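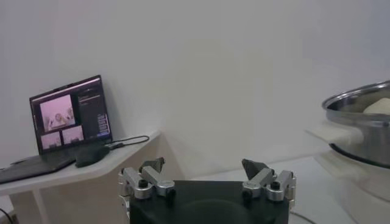

Rainer Steinbach wanted to know, before he agreed to the second payment, whether people were going to use the call room once the novelty wore off, or whether we'd end up with a nice table and a laptop that everybody walks past on the way to the coffee. Fair question, and it has shaped most of what I've been doing since my last report, so let me start there.

They're using it! The Prundton room gets booked most mornings now, mainly for calls with the Wolbridge office, and we've had afternoons when two groups wanted it at once and one of them ended up in the hallway with a phone. I know that isn't a proper usage figure. The sign-up sheet has only been on the door for a short while and people forget to write on it (me included), so I'd like to collect a decent stretch of it before I send you numbers that you might want to quote to anyone.

## Progress report on the call room, Nov 7, 2023

**The table**

You'll remember the long back-and-forth over this. We wanted white to keep the room bright, I was worried about coffee rings, and the first one we looked at had a top so shiny that you'd have been staring at the ceiling light all through a call. The one we bought was $600 delivered. It's plain and smooth on top, it wipes clean with a damp cloth, and so far no rings. The front edge isn't one straight run, it has a slight angle to it, and I was ready to dislike that. I've changed my mind. It gives you a natural spot to pull up a chair at a bit of a slant, so a second person can see the screen without leaning across the first.

It did arrive with one leg that wouldn't tighten properly. Kuvach sent a new bolt in the mail without any argument and I put it in myself, and the wobble is gone. I've kept the spare bolt in an envelope taped inside the cupboard door, in case whoever reads this file after me has the same trouble.

**The laptop**

We bought a refurbished one for $500, and I'm happy with it. It lives at the end of the table near the wall, turned a little toward the room, and the screen tips back far enough that tall people and short people can both get their faces on camera. The program we use puts the video panes on one side and a text panel down the other, and for the bigger calls that's a lot to fit on a laptop screen. When you have several people on at once the smaller panes get pretty small. A few folks have asked about a separate monitor. I said I'd raise it with you, so consider it raised, but I would rather wait until we've sorted out the sound.

The color is my other gripe. On some of our calls people come through as pink as a boiled ham. I've fiddled with the settings here and asked Wolbridge to fiddle with theirs, and we haven't settled whose end it's coming from. It bothers me more than it bothers anybody else, I think, but if you're showing a person a fabric swatch or a paint chip over video, it matters. Next thing to try is a different lamp at their end.

**Sound**

Still the weak point. The room has hard walls and not much in it to soak anything up, so voices bounce. We borrowed a rug, and it helped some. I priced wall panels from Ostermann and they were more than $2,000 for the set, way too much out of a grant of $4,000, so I've gone back to looking at curtains. If you know of an office that's clearing out and has a pair of heavy ones, please tell me! Any color except orange.

**Storage and small things**

I underestimated this part completely. A room for video calls collects an amazing amount of clutter: chargers, adapters, the good pens, the bad pens, name cards, mints. Left alone, it all creeps across the table until there's nowhere to put a notebook. We tried a drawer unit first and things simply vanished into it. Then we tried an open tray, and that turned into a place for receipts.

What I've come around to is see-through containers. If you can tell at a glance that the adapter is in there, you take the adapter and leave the rest of it alone. The round ones are nicer to look at than the boxes, although they do take up more of the surface than you'd expect from the catalog, 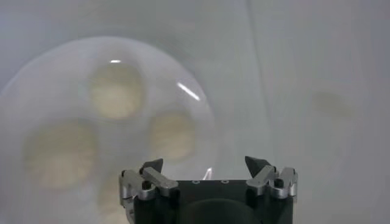 and you can't push two of them together without wasting the space in between. So I'm sticking with just a few, and anything flat goes in the cupboard. Fingerprints show on the clear ones too. A dry cloth takes care of it and I've hung one on the hook by the door.

**What I didn't get to**

The booking sheet was supposed to go online and it hasn't. I also promised you a one-page guide to starting a call, and what exists right now is half a page in my handwriting. It covers turning the laptop on, finding the right program and checking that you're not muted. It doesn't cover what to do when the other side can't hear you, and that's the part people come and find me about. I'll finish it before I do anything else on this list.

**Before the next report**

Curtains, the guide, and a fair trial of the lamp at Wolbridge. I'd also like to ask the regulars to fill in the sign-up sheet properly through the end of February, so that Rainer gets a real answer to his question.

Receipts for the table and laptop are in the shared folder. The one for the containers is still in my coat pocket, and I'll scan it this week.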